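In defence of the jumble

By Rory Swanson
Thursday, May 11, 2023

I've had it up to here with labels. My sister gave me a label maker for my birthday and I think she meant it kindly, but it sat on the kitchen side for a fortnight like a small plastic telling-off. Everybody I know seems to be sorting things into matching tubs at the moment. Pasta in tubs, batteries in tubs, children's toys in tubs with a little picture of a car on the front so the child knows where the cars live. I went to a house in November where the tea bags had been taken out of their box and put in a nicer box.

I'd like to speak up for the jumble. By that I mean the one big container where everything goes, the drawer or the crate or the basket by the stairs, with a teddy in it and a bit of knitting and three things you'd forgotten you owned.
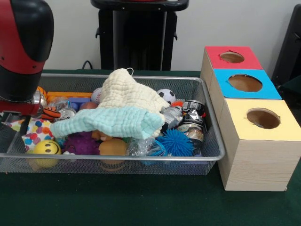
When I was small we had a tin trunk that had been my gran's, and every toy in the house went into it, all four children's worth. If you wanted the farm animals you had to go in up to the shoulder. You came out with a cow, a roller skate and half a jigsaw, and by then you'd usually changed your mind about the farm. Some of the best games we ever had came out of not being able to find the thing we were after – a roller skate makes a very good cow transporter, as any of my brothers will tell you.

My friend Fares Twal thinks this is sentimental rubbish, and has told me so at length. He has twins and a flat with two cupboards. He bought one of those Kubo shelving units with 24 little drawers, and he swears it gave him his evenings back. Fair enough! I've seen the flat and it is lovely, you can walk across it in socks. But I've also watched his two stand in front of those drawers like people choosing from a vending machine. They pull one out, play with what's in it, and put it back. It all seemed a bit like office work to me.

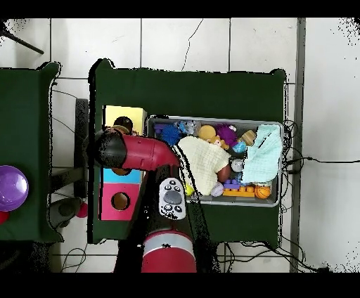

There's the money, too. Have you looked at what storage costs? I priced up a set of stacking tubs in Ollimau last weekend, the ones with the soft-close lids, and it came to 50 quid before I'd got anything to put in them. You could buy an awful lot of jumble for that. And once you've got the tubs you find you've nothing quite right for the end one, so you go and get something, and there you are, shopping for the benefit of a tub.

I'm not saying live in a tip. I do like to know where my keys are, and I wouldn't want the chip pan in with the school shoes. Medicines, scissors, passports, fine, give them a proper place and tell everyone where it is. It's the rest of it I'm on about, the soft and harmless stuff that makes up most of a house. Does it matter if a ball is next to a blanket? I can't see who it hurts.

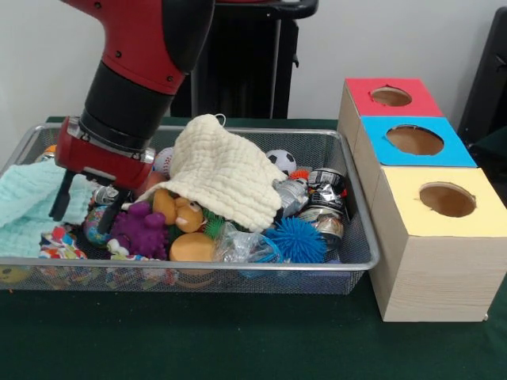 Fares says I'd feel differently if I timed myself looking for things. So I did, for a week, just to shut him up. I lost almost 26 minutes all told, and most of that was one glove. In the course of it I found my old swimming medal, a postcard I should have sent from Whitby and a perfectly good torch. I call that a profit. He calls it proof, and we've agreed to leave it there until his birthday, when he's getting my label maker.

Related reading
Why I stopped folding my towels
The Drelero kettle, two years on
Letters: your worst kitchen drawers
A weekend in Nolum without a phone

We use cookies to keep this site running and to remember your settings. By carrying on reading you agree to this. Manage cookies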